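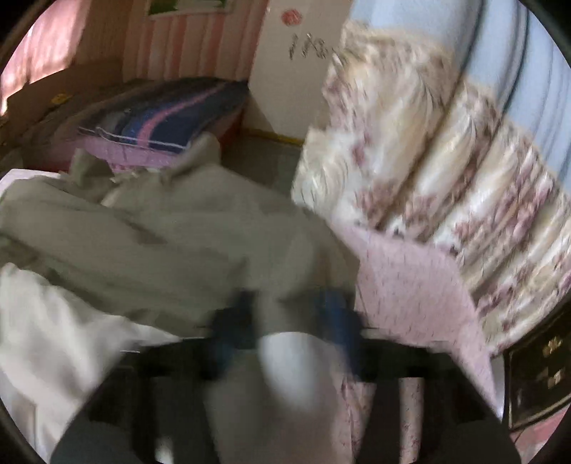
A gripper with two fingers gets to work on a big green piece of clothing.

Robot Manners: The Rules Behind the Helpers

Have you ever grabbed a shirt off a pile without even looking? Your hand knew what to do! It closed just enough, your arm lifted, and if something felt stuck, you stopped and tugged a different way. Now imagine teaching all of that to a machine.

Clothes are some of the trickiest things a robot can pick up. A block stays the same shape wherever you put it. A jacket can crumple, fold, twist or hide its own sleeve, and it will never land the same way again. That's why people who build robots love practicing with laundry — and why they need really good rules.

Rule one: Be gentle

Robot fingers can be strong. A gripper needs to squeeze hard enough to hold the cloth, but softly enough that it won't rip a seam or pop off a button. Builders choose the strongest squeeze the robot is allowed to use, and they test it many times. At the Sarnon workshop, a new gripper has to pick up cloth 2000 times before it can move on to the next test. Imagine picking up your pajamas 2000 times!

Rule two: Know how to stop

Every big robot arm needs a stop button that a person can reach fast. It is often red, so your eyes find it right away. When somebody presses it, the robot has to stop moving. It doesn't get to finish the sock first! Starting again takes a separate step, so the arm can't surprise anyone who is standing close by.

Rule three: Slow down near people

You don't run in the hallway at school, and robots shouldn't zoom around people either. Some have sensors that notice when a person comes near. The robot slows down, and if the person comes closer still, it waits. Fingers are a special worry. Designers look for any gap that could pinch, then cover it or change its shape.

Rule four: Ask first

Robots learn from lots of pictures and recordings, and some of those come from real homes. A home is a private place! Good teams ask before they record, explain what they will keep, and take no for an answer. The Rireo project has a checklist with 64 questions, and a whole page of them is about privacy.

Who writes the rules?

Many safety rules are called standards. A standard is a set of directions that lots of people have agreed on, including engineers, factory workers and safety experts. They argue over tiny details, even single words — and then they come back years later and fix the parts that need fixing.

Try it yourself!

Put on 2 thick mittens and pick up a T-shirt using one finger and your thumb. Can you lift it without dragging it? Now write three rules for your mitten robot and have a friend follow them exactly.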